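From: Darmawan Oei
To: Skondstead workshop list
Date: Wednesday, November 27, 2024
Subject: Re: Repainting the bench tops

Rohani Tuhumury wrote:
> Greco will do all 7 bench tops in the gray-green for 174 a bench.
> Two coats, matte, and they say it hides wear better than
> the white did. I'd like to say yes before the end of the week.

I'm not convinced. We heard the same thing in August about the Travach paint, and by the second week you could see every place a mug had been set down. "Hides wear" usually means it hides wear until somebody drags a vise across it.

My other worry is the light. Gray-green looks fine on a paint card by a window. Across a whole bench it goes darker at one side and greener at the other, and I'd hate to match a stain on top of it. Small dark screws will be a pain to find, too.

I do like that it's plain. No fake grain, no speckle, and anything pale stands out well against it.

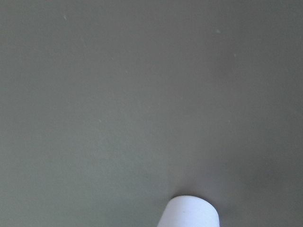

Rohani answered me off list that matching stain is done at the window anyway, and that she'd sooner have a dull surface than the glare we get now. Fair enough on the glare. I still want to know what two coats costs us in lost bench time, and whether Greco comes back if it chips.

Could we do 2 benches first and leave the rest until we've used them for a while? Fomamo let us do that with the shelving - no reason Greco can't.

Darmawan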